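Start-state coverage and the rack task

Posted 21/02/2025
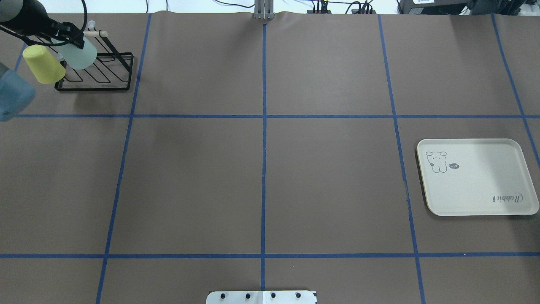 I have been trying to separate two things that get mixed together when people report success on pick-and-place policies: how many demonstrations were used, and how well those demonstrations covered the places an object could start. Our earlier runs on the Grutard arm changed both at once. Whoever was collecting would get bored and begin putting objects in odder spots, so the later data was also the more varied data. To fix this I divided the work surface into cells with blue masking tape over brown paper, and each episode now gets a start cell for the tray and for the rack, drawn before the operator sits down. In the configuration shown, the rack is at the left with the cups around it and the tray is on the other side, with bare paper in between. The tape edges are a bit uneven, which doesn't matter at this resolution, as I only log the cell and never a position inside it.

The comparison uses two training sets of identical size, 632 episodes each. Set A draws start cells uniformly. Set B draws most of its episodes from a few favored cells and leaves the rest thin, which is close to what our operators did when left alone. The full pool before subsampling was 714 episodes. The policy, image size, training schedule and action chunk length were the same in both. I trained 5 seeds per set.

Evaluation is 75 trials per seed, with start cells drawn uniformly and the draw shared between sets. A trial counts as a success if the cup is on the rack and the gripper has released it before the time limit. A cup that is released and then falls is a failure. Kerstin Kuhlmann scored all trials from video without knowing which set the policy came from.

Set A came out ahead on every seed. The more useful result is where the difference sits. In the cells that Set B favored, the two sets are hard to tell apart, and on two seeds B is slightly better there. Nearly all of the gap comes from cells B saw rarely. The typical failure is a reach that drifts toward the nearest well-covered cell and closes on nothing.

Two caveats. The grid is coarse, and I have no data on what happens with finer cells. Also, cup orientation was not controlled. A cup on its side and a cup standing up are different grasps, and both sets contain a mix that I didn't balance. I checked the logs after the fact and the proportions look similar, but orientation was only recorded as a free-text note until July, so I would not lean on that check very hard.

I also tried reweighting Set B so that rare cells were sampled more often during training. It recovered part of the gap on three seeds and did nothing visible on the other two. The Estari loader makes this a one-line change, so it is worth a try if you are stuck with skewed data.

Next is the same comparison on the Kasten bench, where the camera mount is different. The cell assignment script is in the Widmont repository under tools, with the seed files.

5 comments
14 shares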